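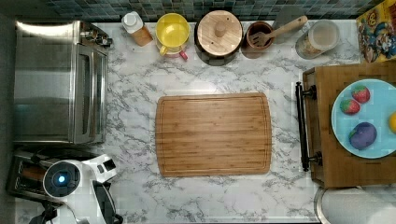

Kitchen cell, March, Saturday. Left gripper not holding position when idle

Entry by M. Hourani. T. Cuevas present from 14:30.

Symptom

Left gripper closes by itself during idle. First noticed on the pick-and-place runs with the fruit plate and the cutting board. Arm is parked, no command pending, and after a wait the finger gap has shrunk. On run 6 it had closed enough that the next approach knocked a strawberry sideways on the plate. Pick aborted on force limit. No damage to arm or plate. Strawberry replaced.

The operator display showed the gripper as open throughout. This is the part that matters. The planner trusts the reported width and does not check it again before an approach, so a wrong width goes straight into the motion.

Layout for all runs: board in the middle of the worktop, fruit on the blue plate on the tray to the right, toaster oven and toaster on the left, jars and utensil crock along the tiles at the back. Nothing was moved between runs except the fruit. Left arm parks over the toaster side.

What was tried

Run 7. Power cycled gripper only. Homed normally. Opened fully, left idle. Gap unchanged at 5 minutes, visibly smaller at 20. Reported width still full open.

Run 8. Swapped the control cable for the spare from the Ledesma box. Same result. Cable put back and tagged as good.

Run 9. Swapped left and right grippers. Fault followed the gripper to the right arm. That clears the arm, the wrist connector and the Wirik controller channel. Grippers returned to their original sides afterwards so the calibration files still match. Please leave them that way.

Run 10. Gripper idle with arm brakes on and the camera stream off, to rule out load on the supply. Still closed. Supply steady at the connector for the whole run.

Run 11. Feeler gauge between the fingers every 10 minutes, gripper idle at a commanded 51 mm.

Start: 51 mm
10 min: 49 mm
20 min: 46 mm
30 min: 40 mm
40 min: 40 mm

It stops at 40 and stays there. Tried twice more from the same start and got the same resting value both times. Teodoro suggested a mechanical detent; could not feel one turning the drive by hand with power off.

Cause, as far as known

Idle mode drops the holding current to 30 per cent after one minute to keep the motor cool. The return spring in this unit is then enough to drag the fingers in. The right gripper has the same idle setting and does not move. Opened both. The left one has the newer spring, fitted by Vitcombe when it went back for the finger replacement. Wire is visibly thicker. No mention of it on their repair sheet.

The false reading is a separate fault. The Kekum driver stops polling the encoder in idle and repeats the last value with a fresh timestamp. From the log it is impossible to tell a live width from a stale one. I went back over last week's logs and the widths are flat in every idle period on both sides, so this has been there all along and only shows now that the fingers move.

Not explained: why it settles at 40. The spring should have more travel than that. Possibly friction in the slide, possibly the current at that point of the stroke. Left open.

Safety

Fingers creep slowly and the force is low. I put a folded card between them and it was held but not marked. The hazard is a gripper that moves while the display says it is stationary, and people reach in to reset fruit during idle. The cell rule was that idle counts as safe to enter. It does not any more. Until the driver is fixed:

Press the stop and wait for the brake light before putting a hand past the front of the worktop. Applies to both arms.
Do not rely on the width on the display after an idle period.
No unattended runs.

Notice is on the cell door. Teodoro has changed the start-up sheet to match.

Temporary fix

Idle current on the left raised from 30 to 51 per cent. Ran an hour idle at 51 mm commanded, gauge read 51 mm at the end. Motor housing warm to the touch, temperature warning not reached. I would not leave it like this for long sessions. Also added a forced encoder read before every approach in the pick script. Costs a short pause per pick. If the read differs from the stored width by more than 2 mm the script stops and asks for a re-home. Tested by pushing the fingers in by hand with power off, then restarting: it stopped as intended.

Outstanding

Ask Vitcombe for the spring part number and whether the old one can still be had. (MH)
Driver patch, poll in idle or mark the value as stale. (TC)
Repeat run 11 with the old spring if we get one.
Check whether the spare gripper in the cupboard went back for fingers too. Its label has come off.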